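Section 6: Setting up the folding side table

The Cungate side table is meant to stand beside a dining table or worktop and take the things that won't fit there at mealtimes: mugs, spoons, a water bottle, a charging phone. It can be left up all week or folded away after each meal. Read the whole section before you start.

6.1 Choosing the spot

1. Pick a hard, level floor. Ceramic tile, vinyl and sealed boards are all suitable. On carpet the table will stand, but the feet sink unevenly and the top will need checking more often.

2. Leave a gap of 100 mm between the side table and the dining table. If the two touch, every knock on one is passed to the other.

3. Keep the legs clear of chairs that are pulled in and out. If someone normally sits at one end of the dining table, put the side table at the other.

4. On tiled floors, move the table until no foot cap sits in a grout line.

Note: storage bins can stay under the dining table. Do not push them beneath the side table, where they catch the legs when you fold it.

6.2 Opening the legs

1. Lay the table face down on a towel.

2. Raise one pair of legs until the brace clicks. Repeat with the second pair.

3. Check that all the foot caps are pushed fully on. A missing cap will mark the floor and make the table rock.

4. Turn the table over with both hands on the long edges. Do not lift it by the legs.

Caution: keep fingers away from the braces while raising or lowering the legs.

5. Press down on each corner in turn. If one lifts, shift the table by half a tile and try again. 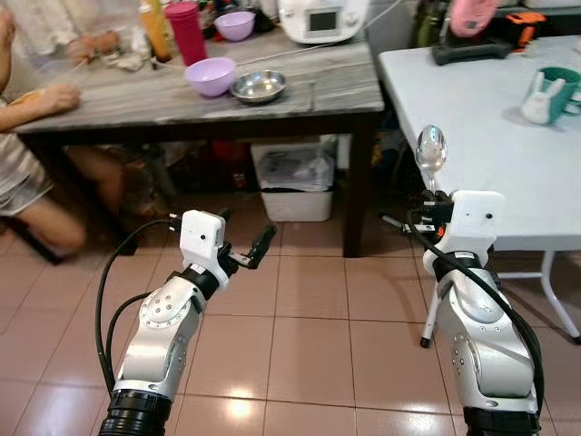 Fig. 6a. Side table, right, next to a dining table in use.

6.3 Loading the top

The top will carry 6 kg, spread evenly. Heavy kitchen appliances should stay on the dining table or worktop.

1. Put the things you use least along the far edge first. Small bottles and vials go in this row too, where a sleeve won't catch them.

2. Place mugs towards the middle, with handles turned to the side you reach from.

3. Lay spoons flat. A spoon left standing in a mug is easily caught when someone reaches over.

4. Use a lid or coaster under anything hot. The coating will stand brief contact with a warm mug but goes cloudy under a pan.

5. Leave the near edge free. You will want it for setting down a bowl while you wipe the other table.

Note: if you are short of room, bowls can be stacked on the dining table and brought across one at a time. A shelf behind the side table is useful for baskets, provided you can reach it without leaning on the top.

6.4 Power strips and chargers

1. Lay the strip flat at one end of the table, close to the wall socket. The right-hand end suits most rooms.

2. Run the cables off the end and never across the middle.

3. Keep drinks bottles closed when they stand near the strip, and open them somewhere else.

4. Place a charging phone face up with its cable slack. A tight cable will drag the phone off when somebody walks past.

Caution: do not plug kettles, heaters or toasters into a strip on this table. The limit for anything connected here is 1000 W in total.

Caution: switch off at the wall before wiping the top.

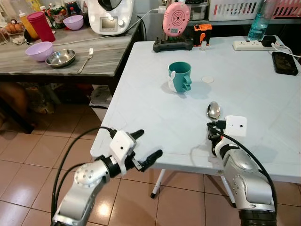 Ariel Evangelista wrote to us that the far row fills up faster than the guide suggests, and that the strip is better put down before anything else, "or you end up moving the lot to get the plug in". The same letter asked for a rim on the back edge, after a small bottle went over it twice in October.

The point about the strip is a fair one. If you know you will need power at the table, do 6.4 before 6.3. A clip-on rim is sold separately as the Terer back rail and fits both lengths of table. Fit it with the legs open and the top clear.

6.5 Cleaning and folding away

1. Unload the top, starting with drinks.

2. Wipe with a damp cloth and a drop of washing-up liquid. Do not use scouring cream.

3. Dry the underside of the edge, where drips collect.

4. Turn the table over on to its towel, release each brace and fold the legs in, second pair first.

5. Store upright in a dry place. Do not hang it by a brace.

Spare foot caps are listed under part 100 in the Zonduvero parts leaflet. Text of this section revised 21/12/2023.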